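The man who wants you to stop tiling your kitchen

February 10, 2026

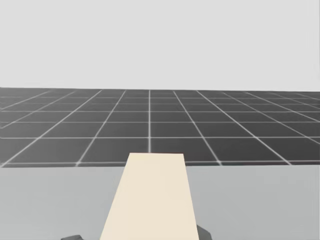
A computer-rendered floor: dark grey squares, thin white lines.

14 comments

The founder of Astine sells flooring without joints, so he would say that tiles are finished. He says it within a minute of my sitting down in his showroom in Biltar, and again before the tea arrives.

"Grout is a design fault," he tells me. "People have put up with it for centuries and then they go and buy a special brush for it."

His answer is a poured surface called Tralance, which goes down as a liquid and sets overnight. It costs £159 a square metre, fitted. I point out that my local shop will sell me decent porcelain for a fraction of that. He nods as if I had said something sad.

"And in five years you'll hate it," he says. Will I? My mother's tiles are older than I am and she seems fond of them.

I ask how long Tralance lasts. "A lifetime," he says. The firm laid its first floor nine years ago, so I ask whose lifetime he has in mind. There is a pause. The guarantee, when I find it in the brochure, runs for less time than the one on my fridge.

He is better on the practical side. A cracked tile can be lifted and swapped, and I want to know what happens when somebody drops a casserole dish on his stuff. "We come out and patch it," he says. Can you see the patch? "In certain lights." Which lights? "Daylight, mainly."

Astine says it has done 417 homes, and that 193 of those were last year. I asked to speak to a few of the owners. In August the firm promised me a list, and what came was a page of quotes with no names on them. One called the floor "a hug for your feet".

The only owner I found by myself lives up on Ngcobo Road and likes hers well enough. "It's warm and it's easy to mop," she says. "I wouldn't pay that again, though – I'd have had a holiday."

I put this to him. "She's still got the floor," he says. "Where's the holiday?"

He walks me to the door past a rack of samples, and I ask what he has down at home. Carpet, he says, in most of it. And the bathroom? "We're renting at the moment."

Shared 38 times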